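Martes, de noche. Otra vez el simulador en Grondbridge, y ya he perdido la cuenta de los martes. Desde que llegó Plutora al taller mi trabajo es mirar lo que haría el robot y apuntar lo que no me gusta - antes lo hacía yo con las manos, claro.
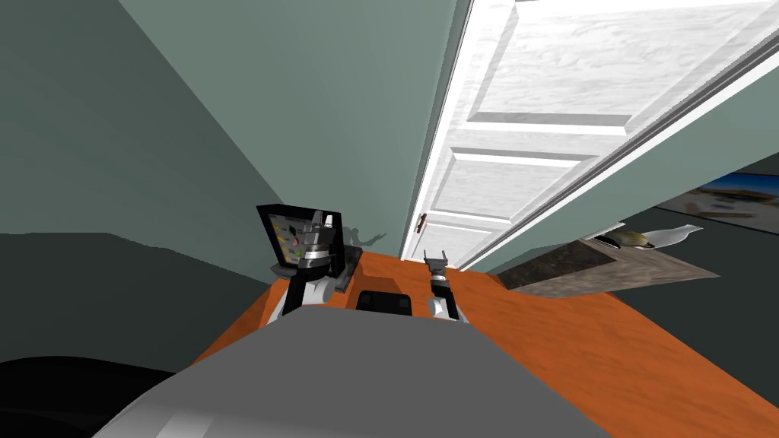
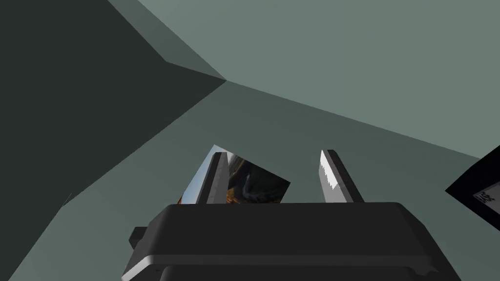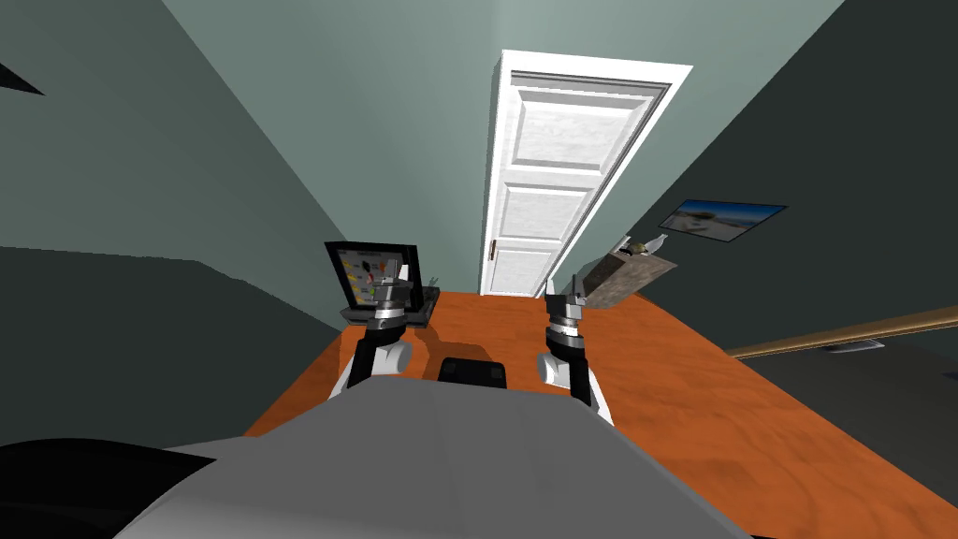

Plutora en el simulador, pinzas abiertas en las tres.

Keith dice que en agosto seremos 21 en el turno, de casi 40 que éramos, y que a los demás los mandan a Flostholm. ¡A Flostholm, con el frío que hace! Colm está encantado porque ya no le duele la espalda. A mí me duelen los ojos, y echo de menos la charla del banco (y hasta la radio de Keith). Mañana entro a las seis y no he planchado nada.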